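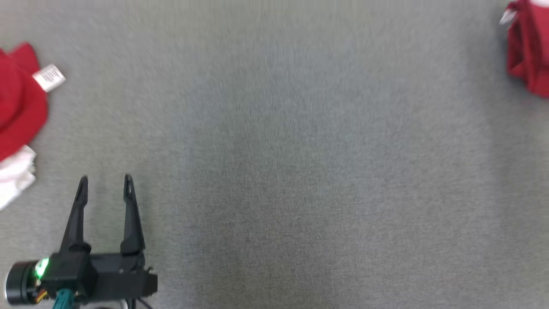 News > Press releases > Ukinstead workshop

We've finished our gripper comparison, and I couldn't wait to write it up!

September, Ukinstead. I run the test floor here at Akoto, and for most of the summer I've been putting our two-finger gripper up against the three-finger one from Gunnlaugsson. The job was picking up clothes: shirts, mostly, dropped on carpet any old how, which is a horrid thing to ask of a machine (low pile is kinder than shaggy, but not by much).

We gave each gripper 500 tries. Ours picked up the garment 400 times, and I did a little dance. The Gunnlaugsson was better on thick, bunched-up things and fussier with thin ones, where its third finger kept pushing the cloth away. Swapping one for the other takes 9 minutes if you don't drop the screws. I dropped the screws.

I should say our fingers still pinch the carpet now and then, so we're trying a softer tip next, along with a slower close. The two-finger kit goes on sale this autumn at £1,498, cable and controller included, and our Nallport shop will have one set up on the counter for anybody who'd like a go. Bring a jumper!

The full results are free to anyone who asks at either site.

Comments (3)

tinbadger: Did you try socks? Socks are where mine gives up.

Akoto test floor: Not yet! They're on the list, along with tea towels.

marrowfat: Bit steep for me but I'll pop into the Nallport shop and have a play.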